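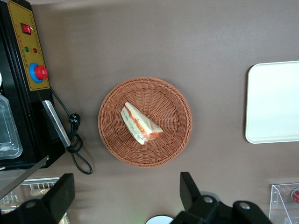 March, open day at Carkwood, notes in the evening

Visitors came in from 9 in the morning. I was asked to stay beside the table and explain the serving task, and Flynn Hapeta ran the arms. The sandwich is still the item people ask about most. The film is shiny and crinkled, and one visitor from Lockyer wanted to know if the cameras get confused by the reflections. I answered that sometimes yes, mainly on the long edge, and I promised to send her our list of bad grasps.

The basket is also a favourite subject. The weave is a good colour for people but not so good for us, because the bread and the rim are near to each other in brightness. Flynn wants to try a grey cloth under it. I would prefer to keep the basket as it is and collect more runs.
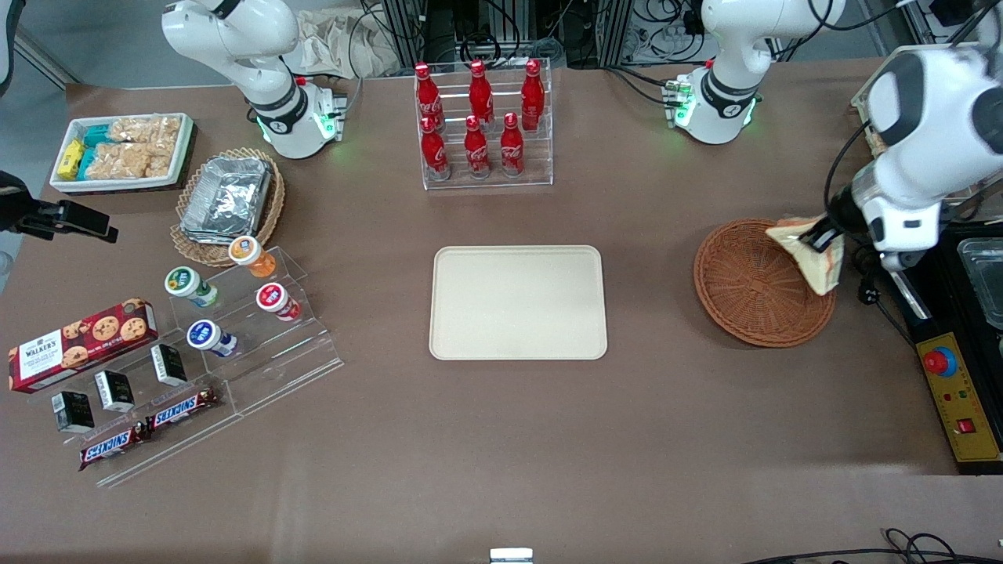
Before lunch the counter said 395 runs in total for this task, and 55 of them are with the left arm holding the sandwich by one corner. I think the rim is where we should look first. When the fingers are low there, the wrist has not much room, and I would like a higher approach in the Wukport planner. To discuss with Flynn.

A school teacher asked why we keep so many snacks on the table if only one is moved. I said that a real counter is full, so the practice must be full too. She was satisfied, I believe.

For next time:
- print the Iltavau sheet in bigger letters, the older visitors could not read it
- write the emergency stop procedure on the wall, two people asked
- ask for a second microphone, the hall dates from 1938 and has a terrible echo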